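Cutting back on red meat – did the survey questions make sense to you?

grunau_kitchen wrote:
I filled in the Mosside food survey in August. It had 48 questions, and 15 of them were on beef alone.
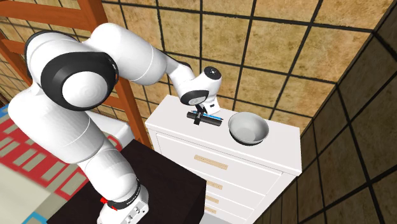

They never asked about price. I buy less meat than I used to – that's all cost. 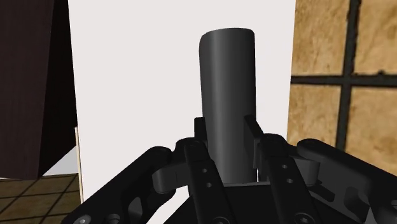

Escobedo17: Price was on page two of mine. Maybe there were two versions.

grunau_kitchen wrote:
Not on mine. I kept a copy.
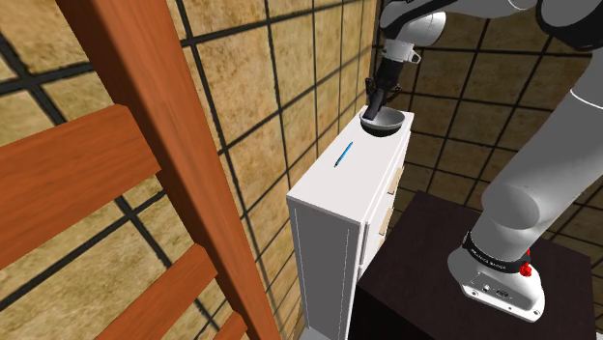
I'll email Iraís Cisneros and ask.

Jarkix: Habit matters more than price anyway.

Contact | © 2019 | Back to top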